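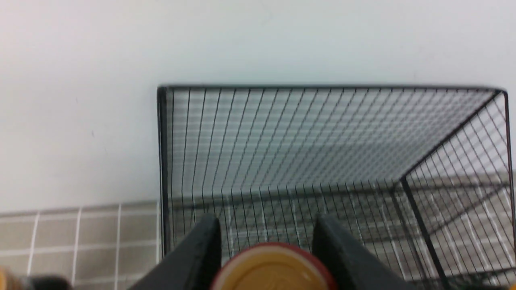 Wire mesh basket at Arkside

About Arkside

Arkside is a small school for people who want to get better at watching, discussing and writing about film. We teach adults and older teenagers. Our classes meet in the evening during the school year and during the day in August. We do not train camera operators or actors, and we do not own much equipment. What we teach is close viewing: sitting with a film, going back to a scene, and being able to say what it does and how.

The school is on the second floor of the Mtshali Building, above a shoe repair shop. The entrance is on Wunard Street, around the corner from the shop door. There is an elevator.

How the school started

Arkside began as a reading group for screenplays. Hanan Azar was teaching composition at a community college and wanted a place to read scripts aloud with other adults. She put up a notice at the public library and the first group met in the library's study room. They read one script a month and watched the film the week after. The library closed at eight, so the second half of most films had to be finished at home, and people came back the next time having seen different halves.

When the group got too large for the study room, Hanan and Bilal Qaisi rented a single room in the Mtshali Building. Bilal had run the projection booth at a neighborhood theater until it closed, and he brought the screen with him. The first paid course was called Reading a Scene and it is still the course most people take first. The second room came later, when the accountant next door retired and the landlord agreed to take down part of the wall.

We have kept the name from the reading group. It came from the street the library was on, Arkside Avenue. We are often asked whether we are connected to Arkside Dental. We are not, and their phone number is one digit off from ours, so please check before you leave a message.

What we teach

Reading a Scene is the entry course. It runs for ten weeks. Each week the class takes one scene, usually under five minutes, and stays with it for the whole evening. Students watch it with sound, then without, then with the dialogue on paper in front of them. The written work is one page a week. No background in film is needed and there is no textbook.

Dialogue on the Page is for people who have finished the entry course or have done similar work elsewhere. It looks at how lines are built, who interrupts whom, what gets left unsaid, and what an actor has been given to work with. Students compare published screenplays with the finished films and note where a line was changed or dropped. Ghada Boutros teaches it in the fall and Hanan teaches it in the spring. Their reading lists are different and some people take it twice.

Subtitles and Meaning is taught by Ruba Saab. It deals with films in languages the student may not speak. The class compares two or more sets of subtitles for the same scene and talks about what each translator chose. Ruba works mostly with Arabic, French and Portuguese films. You do not need any of those languages for the course, though it helps to have studied some second language at some point.

Writing the Long Review is a workshop. Students write one essay of at least 3,000 words over the term and revise it twice. The workshop is limited to eight people. We ask for a short writing sample before you enroll, and we read all of them. If the workshop is full, the sample stays on file for one year and you do not have to send another.

The August Course is two weeks of daytime classes on a single director or a single year. It is the only course we run in the summer. The topic is announced in the spring.

We also teach a class for high school students, Film for Juniors and Seniors. It follows the same plan as Reading a Scene with shorter sessions. A parent or guardian has to sign the enrollment form. Students get a letter describing the work they completed, and some of them have used it in college applications. We are not accredited and we do not give credit or grades.

How a class works

Every class meets once a week for two and a half hours with a break. There is a kettle. Chairs are set in a half circle and the instructor sits with the class during the screening. The lights go up between viewings so that people can write.

We ask students to point to something in the film when they make a claim about it. If someone says a character is afraid, the next question will be where. That can feel slow in the first week or two. People who are used to giving an overall opinion sometimes find it frustrating, and we would like you to know that before you sign up.

Phones stay off. Laptops are fine when the lights are up. You may record the discussion only if everybody in the room agrees, and the question is asked again every week.

If you miss a class, the instructor will send you the scene number and the handout. We can't send you the film. You can watch it in the library room here during office hours.

The collection

The school has 1259 films on disc and tape. Most of them came from two donations, one from a video rental store that was closing and one from the estate of a retired schoolteacher who had kept careful notes on index cards. The cards are in the drawers by the window and they are worth reading. She did not like musicals.

We have 238 screenplays in print, including a number of shooting scripts with handwritten changes. Scripts do not leave the building. Films can be borrowed by current students for one week. Former students may borrow for a small deposit, returned with the disc. Tapes stay here with the player.

Cletus Ferreira looks after the collection. He is rebuilding the catalog in Nisine, which lets us search by scene notes as well as by title. The part that is finished can be used on the computer in the library room. The rest is still in a binder, and the binder is alphabetical by original title, so a film released here under an English name may be listed somewhere you do not expect. Ask Cletus.

We do take donations of films and scripts. Please write first. We have enough copies of the usual classics and cannot store duplicates.

Who we are

Hanan Azar, director. Hanan teaches Reading a Scene and the spring section of Dialogue on the Page. Before Arkside she taught first-year composition for twelve years. She answers most of the email.

Bilal Qaisi, projection and building. Bilal runs the screenings and teaches a single session in every entry course on aspect ratio, film stock and what changes when a film is transferred to video. He also handles room rentals.

Ghada Boutros, instructor. Ghada teaches Dialogue on the Page in the fall and the Long Review workshop. She was a copy editor at a daily newspaper and later edited program notes for a regional theater.

Ruba Saab, instructor. Ruba teaches Subtitles and Meaning and leads most of the August Course. She has worked as a subtitler for festivals and for television.

Cletus Ferreira, collection and enrollment. Cletus took the entry course as a student and started working here the year after. He also teaches the class for high school students.

Size, fees and how we are paid for

The large room seats 22. That is the limit for the entry course and we do not go over it. In the current school year we have 108 students across all courses, which is the most we have had.

Fees cover rent, instructors and screening licenses. We do not have an endowment and we do not run fundraising drives. The fee for each course is listed on the Courses page and includes handouts. It can be paid in two parts. One place in every course is held at half fee until a week before the start date. To ask for it, write to Cletus and say which course you want. We do not ask for proof of income.

If you withdraw before the second class, we return the full fee. After that we can't, but you may move what is left to another course in the same school year.

Renting the rooms

Both rooms can be rented on evenings when there is no class. Book groups, a translation circle and a chess club have all used them. The projector is available only if Bilal is here to run it, and his time is added to the rental. The screening license we hold is for our classes and does not cover outside groups.

Visiting

You may sit in on one session of the entry course before deciding. Please tell us ahead of time so that we have a chair for you. Visitors are welcome to speak.

The office is open in the afternoon on class days. Street parking on Wunard Street is free after six. The bus stops across from the shoe repair shop. The street door locks at seven, so if you are late, ring the lower bell. The upper bell belongs to the tenant on the third floor.

Questions about courses and enrollment go to Cletus. Questions about teaching at Arkside go to Hanan. We hire rarely, and when we do, we post it on the News page.

Page last updated April 17, 2025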